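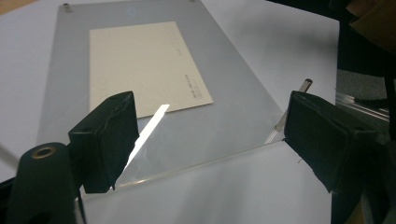 La lettre manuscrite revient, paraît-il

Depuis deux ans, on nous annonce son grand retour. Les papeteries en font des vitrines, les hôtels en glissent une sur l'oreiller, et la marque Truvel vend désormais un « coffret de correspondance lente » à 40 euros. Reste à trouver quelqu'un qui en reçoive.

J'ai posé la question autour de moi pendant tout le mois d'août. Des cartes d'anniversaire, oui. Des faire-part, malheureusement. Une lettre, avec un début, un milieu et des nouvelles dedans ? Silence gêné, puis le souvenir d'une grand-tante.

À l'atelier Nollgate, où l'on apprend à « renouer avec l'écrit », l'ambiance est pourtant à la conquête. Quinze inscrits ce soir-là, du thé, des plumes, un fond de piano. Pendant la première heure, on parle de papier. Grammage, vergé, teinte : il y a le blanc, trop administratif, et le crème, qui aurait davantage d'âme. Ruoxi Cai, qui anime la séance, défend le crème avec conviction. « Quand la main sent la matière, la phrase vient autrement », assure-t-elle. Je veux bien la croire, mais en deux heures de séance, les phrases sont venues à peu près comme d'habitude, c'est-à-dire peu. À 20 h 30, ma voisine avait tracé une superbe adresse sur son enveloppe et n'avait rien mis à l'intérieur.

C'est le premier malentendu de cette affaire. On vend des objets – l'encre, la cire, le cachet à initiales – et l'on parle très peu du destinataire. Or une lettre suppose quelqu'un à l'autre bout, et quelqu'un qui ait envie de répondre. Mingxuan Kong, ancien facteur, a distribué le courrier pendant 15 ans dans le même quartier et ne cache pas son amusement. « Vers la fin, je reconnaissais les trois ou quatre personnes qui s'écrivaient encore. Elles prenaient du papier quadrillé, arraché à un bloc. Les belles enveloppes, c'était pour les mariages et les banques privées. »

Le second malentendu tient à la sincérité. L'écriture à la main serait plus vraie que l'écran, plus réfléchie, plus intime. Il suffit d'ouvrir une boîte de vieilles correspondances familiales pour en douter. On y trouve des remerciements recopiés d'un modèle, des nouvelles du temps, des vœux interchangeables, et parfois un mensonge énorme sur l'état des finances. Junhao Long, qui achète des lots de lettres dans les vide-greniers et les classe par expéditeur, en lit une centaine pour en garder deux. Les autres, dit-il, disent toutes qu'il a plu et qu'on embrasse les enfants.

Lui ne s'en plaint pas. Il trouve même dans cette banalité quelque chose que nos messages n'auraient plus, une manière de tenir compagnie sans rien avoir à dire. L'argument est joli. Je lui ai fait remarquer que ma mère m'envoie tous les matins la photo de son café, et que cela y ressemble beaucoup. Il a haussé les épaules.

Il y a bien, du côté de Trodar, une boutique en ligne qui propose d'écrire à votre place, à la plume, sur dictée. Vous tapez le texte sur votre téléphone, une personne le recopie, la lettre part sous deux jours. Les clients seraient ravis. J'ai demandé si les destinataires étaient au courant. On m'a répondu que la question n'avait pas été posée.

Par acquit de conscience, j'ai tout de même écrit la mienne, à Shaohua Mao, un ami parti vivre loin et que j'appelle trop rarement. Deux pages, trois ratures, une tache. Il m'a fallu une soirée, puis encore quatre jours pour acheter un timbre. Il m'a répondu par SMS : « Bien reçu, je n'arrive pas à lire le deuxième paragraphe. »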